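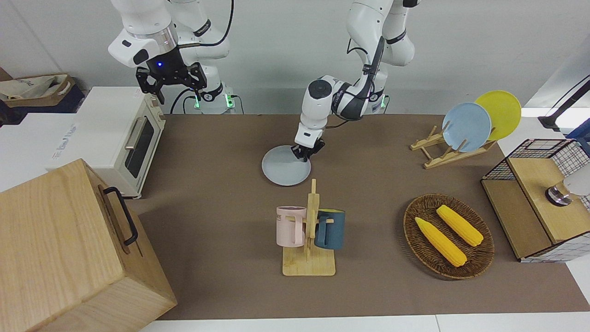

Notebook / Bimanual Manipulation / September

Entry by Rhys Hapeta, 14:20. Rulto kitchen bench, plate task. The left gripper works at the rim of the plate lying flat on the mat; the right arm is kept raised with its fingers open. Mug tree, corn and dish rack remain on the bench as distractors.

The Anance policy was retrained on 3805 demonstrations, with 981 held out for validation. Today's block is 13 trials. Seven were scored as successful under the Hong criteria – plate lifted clear of the mat and held. The remaining trials were logged as slips at the rim. Grasp height is to be reviewed before the next block.

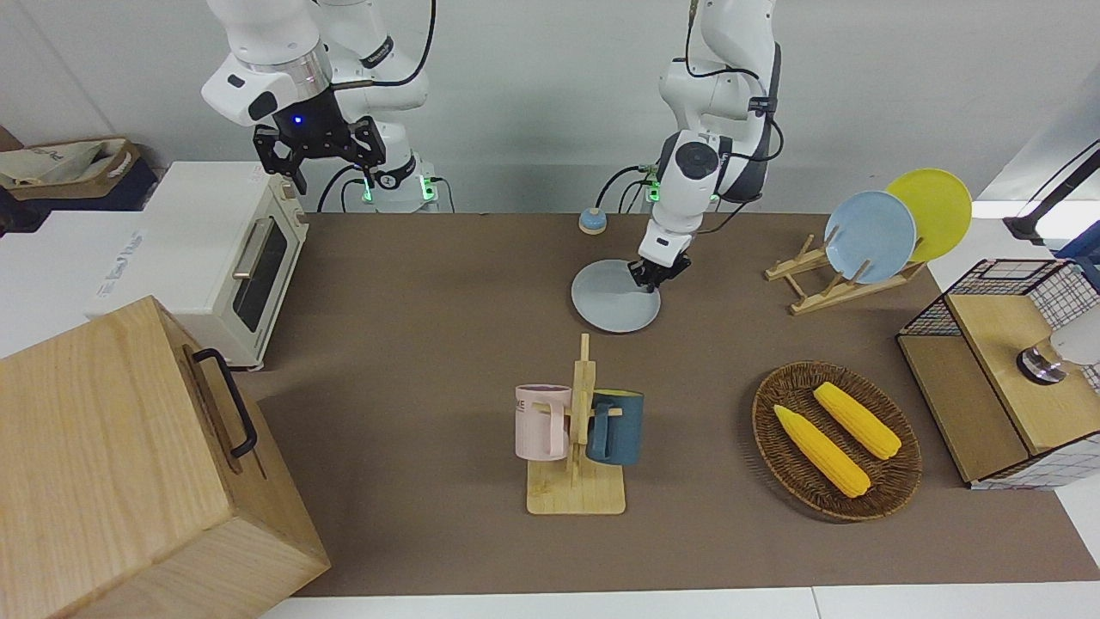
Why are rim slips scored as failures when the plate is later recovered?
The protocol scores the first grasp only. Recoveries are recorded separately in the Fomgate log and do not change the trial result.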